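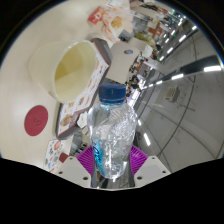 Reusing single-use water bottles for bench storage: caps, labels, limits

Forum: Household and Workshop > Storage and Containers
Started 28/11/2018

tarn_end
Clear bottle, dark blue screw cap, turquoise-blue label. I have been saving this general type for decanting household liquids: distilled water for the iron, diluted washing-up liquid, white vinegar. Before I put any more shelf space into it I would like opinions on three points.

1. Cap seal after repeated opening.
2. Label removal without scratching the wall.
3. Whether the ridges at the base trap residue.

Storage is a cupboard under the stairs, no direct light, no heating.

oblique_9
Point 1 first. Most of these caps seal on a thin plug or lip inside the top. It deforms slightly each time it is tightened. I ran a set of 16 on a shelf from April onwards, all filled with tap water, all opened and closed once a day. The first weep appeared on day 10. By the end of the month I had withdrawn half of them. Test is simple: fill, close, lay on its side on kitchen paper overnight.

Over-tightening was the main cause. Finger and thumb only.

halfpint
Disagree with the daily test as a guide. A bottle of ironing water is opened once a week at most. I have had the same four in use for two years and none of them weeps. You are measuring wear that the original poster will never reach.

oblique_9
Fair as far as frequency goes. I would still replace the cap before the bottle.

Mrs_Quill
Point 2. Warm water, not hot. The thin bottles shrink and go out of shape if the water is too hot, and the shoulder goes first. Soak for 10 minutes with the cap on and the bottle full, so that the wall does not flex. If the label is a wrap-round film there is usually a single glued overlap; find that edge and peel from there. If it is glued over its full area, use cooking oil on a cloth, leave it, then wash with detergent.

Do not use a scourer. The wall is soft and the scratches hold dirt.

tarn_end
Mine are a mixture. The Jovico ones peel cleanly. The Botovska ones leave a strip of adhesive the full height of the label.

Mrs_Quill
Oil for the strip, then. Two passes.

deckle
Why remove the label at all? Write over it with a paint marker. I would sooner have a label that says the wrong thing crossed out than a bare bottle of clear liquid next to another bare bottle of clear liquid.

halfpint
Strongly against. A drinks label with a line through it is still a drinks label. Vinegar is one thing, but nothing stronger should go in a drinks bottle, with or without the label. Cleaning products stay in the container they were sold in.

deckle
Accepted for cleaning products. For distilled water I stand by the marker.

oblique_9
Agree with halfpint. Diluted washing-up liquid I would also move to a pump bottle, for the same reason.

gantry
On point 3: yes, they do trap residue. Rinsing from the tap does not reach it. A spoonful of dry rice, a little warm water, cap on, shake, empty, rinse twice. Then stand it upside down with the cap off until there are no droplets left on the inside of the shoulder – that is the last part to dry, and a closed bottle with damp shoulders will smell within days.

I logged this for a while out of interest. 1,874 bottles through the allotment shed over several seasons, used for watering seedlings, and almost every one I threw away went because of smell or green growth at the base. Leaks hardly featured.

halfpint
Was that in daylight?

gantry
Yes, on a windowsill for the most part. In a dark cupboard the growth should be much slower.

Mrs_Quill
If you want something that lasts, the Brouwer wide-neck jars take a brush, and so do the Mimard ones. Neither is elegant. You can clean the bottom of them properly, though.

tarn_end
Noted. Revised plan: bottles for distilled water only, labels off, new label with contents and filling date, caps checked on their side overnight. Vinegar stays in the glass it came in. Washing-up liquid goes to a pump bottle.

deckle
What are you doing with the spare caps?

tarn_end
Keeping 100 of them in a biscuit tin. Thread sizes are not all the same, so they will need sorting first.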